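Jun 7, 2021

Back on the court at last

I told Trudy Baxter in March that my netball days were done. My left knee had been grumbling through most of last season, and I'd more or less made my peace with being the person who brings the oranges. Trudy listened very nicely, nodded in all the right places, and put my name down for the Finidham Thursday-grade side anyway. If you know Trudy you'll know there was no point arguing.

So I've been playing again, mostly wing defence, with the odd quarter at goal keeper when we're short. And I have loved it! I'd forgotten how much I enjoy that first minute, when everybody's legs are fresh and you can hear every shoe squeak on the boards (and every word the other side's bench says about you). We lost our opening match by a margin I won't write down, then drew one, then beat Goseck by two goals in a game I'm still going over in my head while I do the washing up. 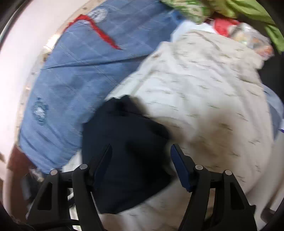

The Goseck win was mostly down to In-ho Baek, who came across from the mixed competition and can jump higher than anyone I've ever shared a circle with. He picked off three passes in the last quarter — one of them so close to the line that the umpire had to have a bit of a think — and our shooters did the rest. I contributed a contact penalty and a lot of shouting. Afterwards we all stood about in the car park for ages in the cold, too pleased with ourselves to go home.

The knee, for those kind enough to ask, is holding up. I do my stretches in front of the telly, and I've been walking the river path on my off days, which does me more good than the gym ever did. Stairs are still a bit of a negotiation the morning after.

We've got Skurkinden next, and they haven't dropped a game. Trudy has a plan involving a very quick centre pass and me staying out of everyone's way, and I'm happy to do my part. Come along if you're free. It's nearly 200 steps from the bus stop, the canteen does a decent sausage roll, and there's always room on our side of the court.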